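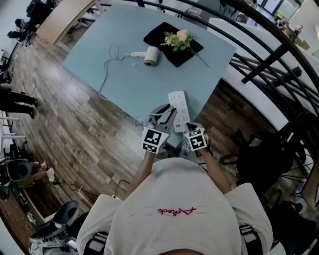 The shared table: power strip down the middle, roses at the far end, cord wherever it likes.

Welell Community Help > Home and Workspace > Cords, Plugs and Power

Flowers and a power strip on the same table. How do I lay this out?

Posted by Fatima Oosthuizen, 2022-12-15

We have one big table, light blue, rectangular, in a room that is otherwise an office. I like the table very much. So does everyone else, which is the trouble. It's where things get plugged in and charged, and it's also where I put bouquets together, and over time the two activities have stopped pretending to be separate.

The long white strip lies flat on the tabletop, pointing away from whoever is standing at the near edge. Stuff that needs power ends up on the left. Flowers go at the back on a black cloth, which is my contribution to law and order. The cloth is there to catch leaves and to signal to others that this corner is taken. It does the first job.

Here is what I'd like to fix.

The cords. There's a thin gray one that lives on the left side in loops and works its way toward the middle. I have coiled it, and later it's uncoiled. The white ones are better behaved but they look alike, so unplugging anything is a guess followed by an apology.

The small things. Plugs, caps, whatever comes off the ends of whatever. They're white and they sit on a pale table until somebody sweeps them up along with the rose leaves. I have been through the compost looking for one. I did not enjoy it.

The water. I arrange dry on the cloth and only use a vase afterward, at the sink down the hall. But stems come out of a bucket, and stems drip, and we are on 220 volts here. I'm careful. I'm also the person who once set a mug down on a stapler, so I'd like a layout that doesn't depend on me being careful.

The roll. It goes next to the cloth so I can reach it while I'm holding the stems together with my other hand. If it's on its side it wants to travel. If I stand it up it gets knocked over, and then it's on its side.

What I can't do: buy a second table (asked, was laughed at), drill into this one (it belongs to the building), or move the wooden desk or the office chairs to make more space. What I can do: clips, trays, tape, stern notes. I've been looking at a clamp-on strip holder from Vollalska but I can't tell from the listing whether it fits a table with a thick edge, and the reviews are all from people who haven't opened the box yet.

Does the strip go on the table or under it? And which end should the flowers have?

Garba Afolabi

I ran a repair corner in a room in Motaung that turned into a craft room whenever I left it, so I have feelings about this.

Get the strip off the tabletop first. Flat on its back with its sockets facing up, it's a very tidy set of little cups, and you are carrying dripping stems over the same table. You don't need to drill. Two clamps on the long side of the table, the padded kind made for woodworkers, and the strip hung from them with the sockets facing out sideways. It's ugly. You'll stop seeing it in a week. Measure the thickness of the edge before you order the Vollalska thing or anything else, and if the listing doesn't give a maximum opening, write to the seller and ask, or assume it was designed for a table made of cardboard.

If it has to stay on top (some plugs are a nuisance to reach under an edge, I know), then turn it. Lengthwise away from you is the worst way to have it, sorry. Every plug has to be brought in from the side and every cord then crosses the part of the table you work on. Put it along the left edge, as close to the edge as it will go, cords leaving over the side. Pick the side that people don't walk past. From your picture somebody does stand about on the left there, so have a look at your own foot traffic before you take my word for it. A plank floor is easy to sweep and also very easy to trip on when a cord comes down to meet you.

The flowers stay at the far end, but on the opposite corner from the power. So strip left and near, cloth right and far. You lose some elbow room in the middle and gain a stretch of table where a drip can go and think about what it's done.

About drips. Don't bring the bucket to the table at all. Stand it on the floor on the flower side, take the stems out, lay them on an old towel first, and only then onto the cloth. Black cloth is lovely for seeing cream roses against, terrible for seeing whether it's wet. Feel underneath it now and then. I found a puddle under mine that had clearly been there long enough to pay rent.

Please also get somebody who knows the building to tell you whether that wall outlet is on a ground fault breaker (in a lot of places it's called an RCD). That matters a good deal more than where the cloth goes, and no amount of cord tidying replaces it. If the answer is no, or a long silence, keep anything wet off that table until it's sorted.

Last bit, and I'd rather be boring than not say it: check the rating printed on the underside of the strip. If it says 10 amps, it means 10 for the whole strip and it does not care how many sockets you have left over. Chargers, fine. A glue gun and a kettle together, no. I know you didn't mention a kettle. There is always a kettle.

twinefiend

Florist here, ish. Weddings and funerals mostly, one county, no website.

I can't help with the electrics but your roll problem is easy. Stop putting it on the table. Hang it. A loop of string through the core, tied to anything at hip height on your working side. Or wear it on your wrist if the core's wide enough. Everybody I've trained thinks the wrist looks silly and everybody does it by the second morning. If it must be on the table, put it in a shallow dish. A saucer will do. It can roll all it wants in a saucer.

Your cloth is too small for what you're doing, or your stems are too long, depending who you ask. I can see one sticking well off to the right. A long stem off the side of the cloth is the one that gets caught by a sleeve and takes the rest of the bunch along. Cut to rough length over the bucket before anything gets near the table, then do the final cut after you've tied. You'd be surprised how much less mess there is when the ends aren't being trimmed in place.

Also I'd square the cloth up with the table edge. It's at an angle in your photo. Nothing wrong with that, but a crooked cloth reads as "dropped here" and a straight one reads as "somebody's station." People put phones on the first kind.

Nice roses. Are those bought in or grown? The pale ones bruise if you look at them, so whatever you do keep them out from under the cords.

ohm_sweet_ohm

just put a lid on the strip. they sell boxes

Fatima Oosthuizen

Thank you, all. Going in order.

Garba, I have turned the strip along the left edge for now while I look for clamps, and the middle of the table looks enormous. Two people have already put their lunch on it. I asked about the outlet and got the long silence, so I've asked again in writing, and the bucket is staying at the sink until I hear. There is a kettle. I don't want to talk about it.

The measuring was worth doing before ordering. The edge is thicker than I thought, and the Vollalska seller answered with a drawing of a completely different product, so I'm going with woodworking clamps.

Twinefiend, the wrist thing works and I look ridiculous, thank you. Bought in, from the stall at Marholm. I grow some too, but they were finished by the end of August and I was not sent anything this nice by my own garden at any point. The cloth is now straight. No phones so far. Somebody did put a stapler on it.

Ohm, I looked at the boxes. The strip is longer than most of them, and I'd have to take the lid off every time anybody plugged something in, which here is constantly. I also don't love the idea of chargers shut in with a lid on. For under a desk I can see it.

I still don't have an answer on the small parts or on telling the white cords apart. Tape flags?

Garba Afolabi

Tape flags, yes, at the plug end, with the name of the thing written on both sides. Colored tape alone is no good. You'll remember the code and be off sick the day it's needed. Put the flag a finger's width back from the plug so it isn't pinched when the plug goes in.

The gray one that keeps uncoiling: a strap of hook-and-loop tape that stays on the cord permanently, threaded round it so it can't be taken off and lost. Coil it loosely, don't wrap it tight round your hand. If it still creeps toward the middle after that, somebody is using it, and that's a different forum.

For caps and small plugs, a dark dish. Same idea as your black cloth. White things on a pale table are gone, white things in a dark dish are inventory. Put it at the strip end, well away from anything that gets swept into compost.

And chase the outlet question again if they're quiet into next week. I'd unplug the kettle while you wait.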